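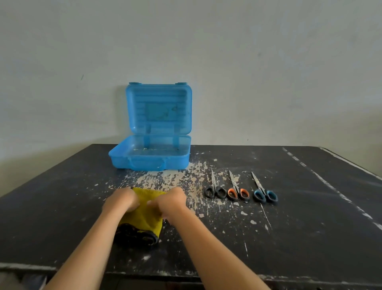
Measuring shrinkage before cutting

Posted Feb 9, 2009

The usual advice for cotton yardage is to wash it once before cutting. I followed that for years and still had pants that came up short by the end of the first summer. Last July I started keeping records, and this post is a summary of the method and of what the numbers have done to my habits.

Shrinkage in a woven cotton has more than one source. The largest part is relaxation. The warp is held under tension on the loom and again through finishing, so the cloth arrives on the bolt longer than it wants to be. Water and agitation let the yarns recover. The filling yarns have been under less tension, so crosswise shrinkage is usually smaller, and on some cloths the width goes up slightly as the length goes down. A second part is swelling: a wet cotton yarn gets fatter, the yarns crossing it have a longer path to travel, and the cloth pulls in to supply the extra length. Heat from the dryer matters less than people think. Tumbling while damp matters more.

One wash does not finish the job. On the heavier cloths I have tested, the second cycle accounts for a measurable share of the total, and the third for a little more. After that the change is smaller than my error.

The test piece

I cut a square 500 mm on a side, at least a hand's width in from the selvage, and well away from the cut end of the yardage. Selvages are woven denser and will give you a wrong answer. The raw edges get a zigzag in polyester thread, loose enough that it does not hold the edge. Inside the square I mark a 400 mm gauge length in each direction, three lines each way, with a laundry pen. An arrow shows the warp. I skipped the arrow on the first two samples and had to throw out the results, as a balanced plain weave looks the same either way once the selvage is gone.

Measure on a flat surface, after the cloth has been lying open overnight. Do not stretch it and do not press it. Pressing with steam can add back a good part of what the wash took out, and it will leave again in the next wash. I use a steel rule and read to the nearest millimeter. Each direction gets three readings and I keep the mean.

Then wash it with a normal load, on the settings the finished garment will get. A test piece washed by itself has too much room and comes out flattering. My machine is an old Collwood top loader with a full-height agitator, which is hard on cloth. If yours is a front loader your numbers will be lower than mine.

A worked case

The cloth was a plain-weave cotton sold as Londiva, natural color, bought at Tarari last fall. Weight before washing was 198 grams per square meter by my scale. After three warm washes with tumble drying, the warp gauge lines measured 382 mm and the filling lines 394 mm. That is 4.5 percent in length and 1.5 percent in width.

There is a useful check here. If nothing is lost from the cloth, the weight per unit area has to rise as the area falls. The area is down to 0.955 x 0.985, or 0.941 of the original, so the washed weight should be 210. I measured 209. The missing gram is within the error of the scale, though some of it is probably size and loose fiber. When the washed weight comes in well under the prediction, the cloth was carrying a lot of finish and will feel noticeably thinner in use. I had one shirting do this. It was sold as a midweight and it was mostly starch.

For pants with a finished length of 1080 mm, 4.5 percent is a loss of 49 mm. No hem allowance I would put up with covers that. The choice is to cut long or to wash the yardage three times, and I wash the yardage.

How to apply the number

The common mistake is to multiply by 1.045. To get a given length after shrinking, divide by 0.955. The difference is small at this level but it grows, and on a loose flannel it is enough to matter. This applies to how much to buy as well. If the layout needs 3 meters of washed cloth, buy 3.14, and then round up for the end that will not be square.

I used to add a flat 5 percent to everything. It is not a bad rule if you never intend to test. It wastes cloth on a sanforized twill and it falls short on a flannel, and on the plain weaves in between it comes out fairly close.

Do not use the number to grade a pattern up and then sew unwashed cloth. I tried it once with a work jacket. The body shrank as predicted, but the seams did not follow. Polyester thread does not shrink with the cloth, the interfacing had its own opinion, and every topstitched edge puckered. The collar was the worst of it.

Sources of error

Gönül Toprak, who worked in a mill lab for a while and has read more of the standards than I have, went through my notes and raised two points. The first is that I do not control humidity. Cotton takes up water from the air and both weight and dimensions move with it. She is right, and I have started leaving the samples in the same room for a full day before every reading, which at least makes them comparable to each other. The second is that three gauge lines on one square is one sample and should be treated as one sample. I have no answer to that except that cloth costs money.

Finlay Dunbar asked by email whether soaking in hot water in the tub gets you the same result without the machine. I ran it on a second piece of the Londiva. An overnight soak and a line dry gave 2.9 percent in the warp. Putting that same piece through the machine afterward brought it to 4.4. So the soak is better than nothing - it gets you most of the relaxation - but it should not be trusted for anything with a fitted length.

I have records going back to July for most of what is on my shelf. Linen is next. The first piece is a heavy one, and the warp was still moving on the fourth wash, so I am not ready to put a figure on it.

Filed under: Sewing, Cloth, Measurements
7 comments | 2 shares
Contact | Copyright 2009, all rights reserved | Back to top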